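餐具，就该乱一阵子再收

我一直想替收餐具这件小事说几句好话。洗碗有人写，擦灶台有人写，叠衣服更是被写成了一门学问，偏偏把叉子勺子放回该放的格子里，好像不值得占一行字。可我每天最盼的家务就是它！晚饭后水龙头关掉，把洗好的餐具哗啦一声全倒在桌上，接下来那几分钟，脑子里什么都不用装，手却忙得很高兴。

我小时候家里没有餐具盒，筷子勺子一律插在一只搪瓷缸里，要用的时候伸手去抓，抓到什么算什么。吃面抓到一把汤勺是常事。后来我一个人搬到Mernonstead，租的房子厨房窄，抽屉只有一个，还总卡住，我才第一次认真想：餐具到底该住在哪儿？头一个月我把它们横着平铺在抽屉里，每次拉开都要先听一阵金属打架的声音，再从最底下把那把想要的叉子拽出来。到了八月，我在Böttcher那家杂货铺的角落里看见一只金属网的餐具篮，长方形，里面分了格，分量不轻，11块钱。拎回家放在台面上，那个卡住的抽屉从此只装橡皮筋和开瓶器，它和我都松了口气。

所以我的第一个主张很简单：餐具放篮子，别放抽屉。我知道抽屉派人多势众，理由也都体面，不落灰，不占台面，关上就看不见。可是“看不见”恰恰是我不喜欢的地方。抽屉关上之后，里面乱成什么样都可以假装不知道，日子久了，旧电池、别针、外卖送的一次性小勺全混进去，和正经餐具挤在一起。篮子做不到这一点，它摆在那儿，少了什么、多了什么，走过去倒杯水的工夫就瞧见了。网眼的篮子还有一个好处，透气。刚擦过的叉子总归会剩一点潮气，闷在木抽屉里，第二天摸着是黏的，网篮里站一夜，早上拿出来清清爽爽。

第二个主张，可能会让爱整齐的朋友皱眉：收之前，请务必先全倒出来。不要从沥水架上一把一把地挪，那样收得再久也只是搬运。要找一张够大的桌子，让叉子朝哪边的都有，尖对着柄，柄压着柄，乱得理直气壮。一旦摊开，人的眼睛会自己开始分类，这真是件妙事，不用谁教，先看见的往往是同一种颜色、同一种形状，手跟着就过去了。

桌面我偏爱木头的，浅色拼条那种最好。深色的餐具落在上面，一根一根都认得出，漏掉哪把，扫一眼就知道。而且木头不吵，叉子掉上去是闷闷的一声，石头台面就尖得多，夜里收餐具简直像在敲锣。

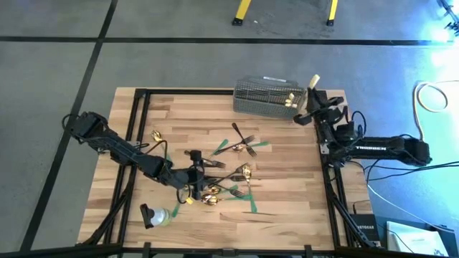
读到这里Altent大概又要摇头了，他在我上一篇文章底下留过言，说餐具根本用不着分格，家里就那么几个人，叉子勺子插在一起，谁还分不出来？他觉得分类是饭店的事，放到家里纯属给自己找活干，有那几分钟，不如坐下来把茶喝完。他还补了一句，说真正讲究的人应该少买几把，而不是多收几遍。

后半句我举双手赞成，前半句我要跟他好好辩一辩。

少买几把是对的。我自己现在平日用的叉子就4把，黑的，不花哨，来客人了才去柜子里翻备用的。餐具少，每一把都有机会天天被用到，不会有哪一把在底下躺上半年。可是餐具少和分不分格完全是两码事。格子的用处不在于帮人认出叉子，谁都认得叉子，它的用处是让手在伸过去之前就知道该停在哪儿。早上六点半，眼睛还没睁开，我要一把勺子搅咖啡，右手伸过去，最右边那一格，拿起来就是。这种不用想的快乐，插在一起的搪瓷缸给不了我，我在那只缸里抓了十几年，有发言权！

说到颜色，我现在是个彻底的双色派。以前总觉得一套餐具就该从头到尾一个样，银的全银，黑的全黑，摆出来才像话。后来有一回断断续续坏了几件，补买的时候店里没有同款，我赌气挑了浅黄色柄的，跟原来的黑色放在一起，居然好看得很。黑的沉，浅黄的亮，插在灰色的金属网里像几支没削过的铅笔。更要紧的是收起来真的快，浅黄的归一格，黑的归一格，远远望着也不会放错。从那以后我逢人就劝，别怕不成套，颜色不一样才好收。

至于柄朝上还是柄朝下，我晓得这是能让一家人吃饭时吵起来的问题。柄朝上的道理是干净，手碰不到入口的那一头；柄朝下的道理是好找，叉子头勺子头一目了然。我站柄朝上这边，站得很稳。两种颜色的柄已经替我解决了“好找”这一条，剩下的自然全听干净的。唯一的例外是刚洗完还滴水的时候，叉子齿朝上晾一会儿，水顺着往下走，擦干了再翻过来。

有人嫌篮子占地方，我也量过，它占的台面还不如一台烤面包机多，而烤面包机我一个星期只用一回，每逢星期四，因为楼下面包店那天关门。真要腾地方，先请烤面包机走。

还有一种声音，说桌上摊着一堆叉子怪难看的，万一有人敲门呢。那就让他看见好了。我反倒觉得，一张干净得什么都没有的桌子最让人不敢坐下，而一张散着几把叉子的桌子，谁走进来都会顺手拿起一把，问一句这个放哪边。我跟好几位邻居就是这么熟起来的。Plusthorpe的合租房里有一张公用长桌，我借住过一阵，每晚总有人把餐具倒在那上面，路过的人站着收两把，聊几句，又走开。没有排过班，篮子却总是满的。那时候我才明白，收餐具其实是最适合两个人一起做的家务，洗碗池前面只站得下一个人，桌子可有四条边。

教孩子做家务，我也建议从这里开头。不烫，不滑，不怕摔，放错了再拿出来就是。刀当然要大人先收走，剩下的叉子勺子随他摆弄。他要是坚持把勺子按大小排队，再一把一把请进格子里，那就让他排，晚十分钟睡觉不碍事。我见过的小孩里，还没有哪个不爱听勺子落进金属篮子的那一声响。

最后说一点篮子本身的照顾。金属网的底下爱积水垢，隔一阵子要整个腾空，拿旧牙刷沾小苏打刷一遍，边角多刷几下，冲净了倒扣在窗边晒。腾空的时候餐具自然又得全倒在桌上，于是又能再收一回。Altent如果还在读，我想邀他来试一次，茶我来泡，他负责浅黄色的那一格。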